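Night porter wanted, Trondale Lodge

We need one night porter for a 60-room hotel that calls itself a lodge. There is no lake view, whatever the old brochure says - you would be looking at the car park from ten at night until six in the morning.

The last agency sent us people who had "a passion for hospitality". I'd sooner have someone who answers the phone and can tell a blocked drain from a flood. Experience is useful, but I don't put much faith in certificates.

Pay is $249 a shift, meal included. Our owners, Collau, mention a bonus in March. I have yet to see one, so don't budget on it.

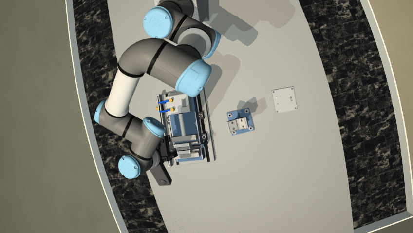
You will need your own way home, as the first bus is no use to anybody. Write to Mahlet Berhe at the front desk by 1 November 2022, one page at most, and name a past boss we can ring. We do ring them.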